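6 min read
14 shares · 3 comments

3.2 What people carry, and how far

The second part of the survey dealt with load. We asked commuters on the Rerkuvdale line what they had on them that morning and how long they had walked with it. Most answers came from the platform, a few from the bus stop outside Olen. People were in a rush. Some forms have only the first page filled in - we kept those for the weight question and dropped them for the rest.

Total sample for this section, 3000 forms. Bags were grouped into 3 classes: shoulder bag, hand bag, backpack. Wheeled cases left out, too few to say much. Pouches and pencil cases carried alongside a main bag were counted with the main bag (see Figure 4 for the backpack class with a zippered pouch). 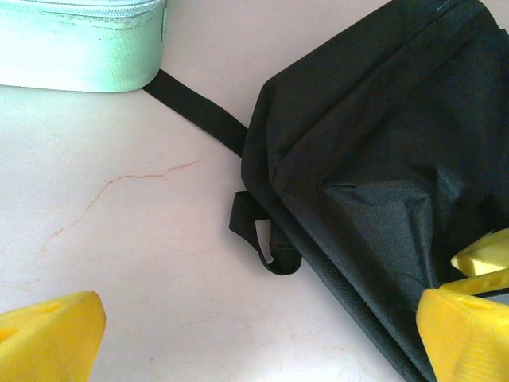
Weight turned out to be a poor guide to complaints. Riders with the heaviest loads did not report the most shoulder pain. Time on foot did better. Past the second stop the walkers from Walik start to answer differently from everyone else, and the gap stays even when age is taken out. The Walik side is hilly, no shelter, and the path is gravel for most of the way. We did not measure slope. Should have.

Strap habits were asked in one line only. One strap or two, and wich shoulder. Students mostly one strap. Office workers split by whether they wore a coat, which we noticed late and could not go back to check. The November round was cold and the coat effect may be larger there than in the spring round.

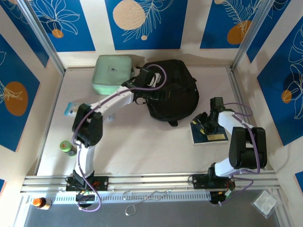 Ait Brahim riders are a special case. The station there has lockers, cheap ones, and many people leave a second pair of shoes or a lunch box overnight. Their morning load is lighter and their evening load is not. Averaging the two hides this, so Table 6 gives them seperately. The earlier survey, over 4000 forms but no evening round, missed it completely.

We also asked about sitting. Where does the bag go when you get a seat - lap, floor, next seat, rack. Lap was the most common answer on all branches. The rack was hardly used, even by people who said the bag was too heavy. Reasons given: fear of forgetting it, too high to reach, dirty.
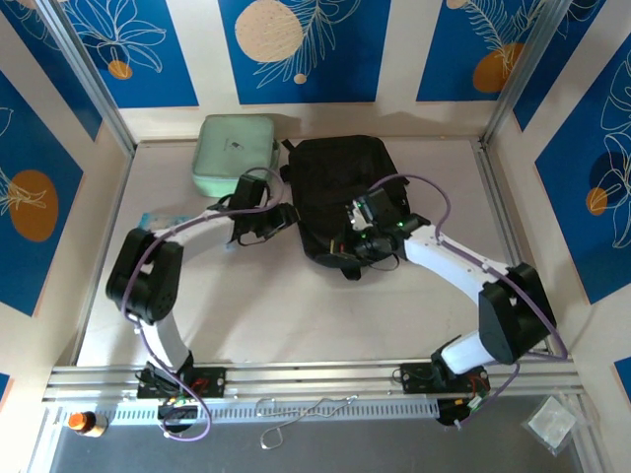
Limits of this section. Self-reported walking time, rounded by nearly everyone to the nearest five minutes. No weighing on the evening round at Olen, scale was broken. School holidays cut into the last week. The weight classes were set before the pilot and the lowest one is too wide, next round will split it at 2000 grams. None of this changes the main result, time on foot before load, but the numbers for Walik should be read with care.

Figure 4. Black backpack with a light green zippered pouch, backpack class.

14 shares · 3 comments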